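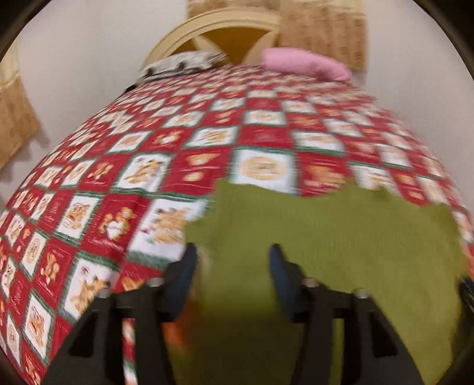

checkered bedspread stays on till spring, I don't make the rules

ok so a few of you asked how the no-phone-in-the-bedroom thing is going. Long thread, get a snack

1/ Background: I have been a terrible sleeper since college. Like, awake at 3 reading about shipwrecks terrible. In January I told my sister I'd fix it this year and then I did nothing for months, as is my custom

2/ Then Houda Alaoui (we share a wall at work, she hears me yawn through it) told me she bought a plain alarm clock and left her phone in the kitchen. That was her whole system! I was kind of mad at how simple it was

3/ So I got a clock too. It's a Tonix, it has two buttons and it beeps like a truck backing up. I hate it so much. I have been on time for work every single day

4/ Nights one through four were bad, not gonna lie. I kept reaching for a phone that was two rooms away. Night three I got up "for water" and stood in the kitchen scrolling in my socks for 40 minutes. Does that count as a fail? I'm counting it as a fail

5/ Night five I slept seven hours. SEVEN. I woke up and thought something was wrong

6/ Things I tried that did zip for me: lavender spray, counting backward, that tea everybody swears by (it tastes like a lawn and then you have to pee at 2)

7/ Things that did help: socks, a cooler room, and a really boring book. Nghĩa Huỳnh lent me a 131-page history of a canal and I'm on page 14. I've been on page 14 for a week. Best book I ever read

8/ Also I moved my last coffee to before noon. I fought this one hard. I'm a 4 pm coffee person, it's my favorite one of the day – but yeah, ok, fine, it was the coffee

9/ Somebody asked about weekends. Weekends are a mess! I let myself sleep till whenever on Saturday and then I'm wide awake Sunday night like a raccoon. If you've figured this out please tell me, I'm all ears

10/ The weird part is the dreams. I never used to remember them and now I get full movies. Last night I was running a ferry and everyone wanted exact change

11/ Best side effect: my phone had 82 percent left this morning. I didn't know it could still do that

12/ Oh and to the person who asked what if there's an emergency – the ringer is on and my apartment is tiny. My mom called at 6 am to ask how long to boil eggs and I heard it just fine

13/ Anyway the clock goes off at 6:15 and I've still got dishes. Canal book suggestions welcome, Nghĩa wants this one back by the end of the month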